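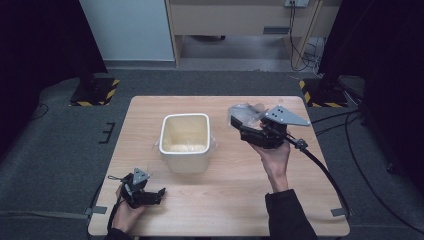

Melur Jugah wrote in after the last update: does the bag go over the rim or stay inside it? I have always folded it over by a hand's width, and it still creeps down when the tub is half full. I would also like to know what you do with the air pocket under the corners.

Liners and Tubs, Part 2: Bench Work

The page collects notes on square tubs, clear bags and the tables they stand on. Part 1 dealt with round pails. Corrections came in from Gunārs Mägi and Sulastri Latuheru and have been worked into the text. Terms: the rim is the top edge of the tub, the cuff is the part of the bag that hangs outside the rim, and the fill is whatever dry material goes in.

1. Square tub, white, with rounded corners and a thick rim. Clear bag at the rim and sides, pale granular material across the bottom.

Rim and cuff. A thick rim holds a cuff better than a thin one. The bag bends around a wider edge and there is more surface for it to grip. On the Jirkard tubs used for Part 1 the rim was thin and the cuff had to be taped at two points. To answer the question above: the cuff goes over the rim, and the amount matters less than how even it is. A cuff that is long on one side and short on the other will pull toward the long side as the fill goes in. Measure at the middle of each side, not at the corners.

Corners. Air collects where the bag spans a corner without touching it. Push the bag down to the floor of the tub first, then work outward along the floor to each corner, then up the wall. Set the cuff last. If the cuff is set first, the air has no way out and the bag stands off the wall. A small pocket can be left alone. It will close when the fill reaches it.

Bag size. Add the width and the depth of the tub to get the smallest usable flat width for the bag. For a square tub this leaves very little slack, so go up one size. Length should be the depth, plus half the width, plus the cuff. Bags with a side gusset fit square tubs with fewer folds. Plain flat bags work too but leave two ears at the bottom, which should be tucked under before anything is poured.

Pouring. Start in the center and keep the first pour low. A shallow layer over the whole floor pins the bag in place, and the rest can go in at normal speed. Callum Crichton pours the first layer with a flat scoop and levels it with the back of the same scoop. I use a jug. Both methods gave the same result on a 1000 g test fill.

Spare bags. Keep them on the same table but well away from the fill. Thin film picks up dust and fine grains very easily, and a bag that has been lying in spilled material will carry it to the outside of the next tub. Opening a flat bag is easiest with dry fingers and a short shake, mouth down.

2. Desktop, pale wood grain, round cable hole set in from the back edge. Crumpled clear bag at the upper left.

Table surface. A desk with a cable hole needs one extra step before dry fill is handled on it, and that is to block the hole. Grains roll, and a hole with a low rim will not stop them. A cap is the clean solution. 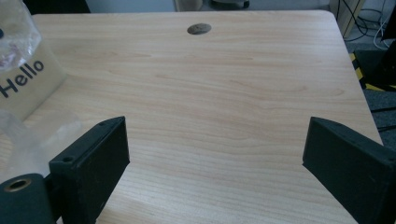 If the cap has been lost, a square of card taped down on all sides will do for a day. Tape should lie flat with the edges rubbed down, or grains will lodge under it. Work from the front half of the desk and keep the tub at least 146 mm from the hole. That figure is simply the length of the scoop, so it is easy to check without a ruler.

Light tops and pale fill are a poor match for finding spills. Ásdís Snorradóttir lays a dark sheet under the tub for this reason and lifts it by the edges when the work is finished. On a bare top, wipe along the grain with a dry cloth, then look across the surface from a low angle with a lamp on the far side. Three passes with the cloth were enough on every top tested so far. Do not start with a damp cloth. Fine material turns to paste and settles into the texture.

Emptying. Gather the cuff from all sides before lifting, twist once, and lift straight up. If the bag sticks to the wall, let air in along one side with a flat hand and try again.

Part 3 will cover lids. The Turcotte and Comon lids are both on the shelf and will be tested on the same tub. Notes on lids that fit over a full cuff are welcome, with the rim width if you have it.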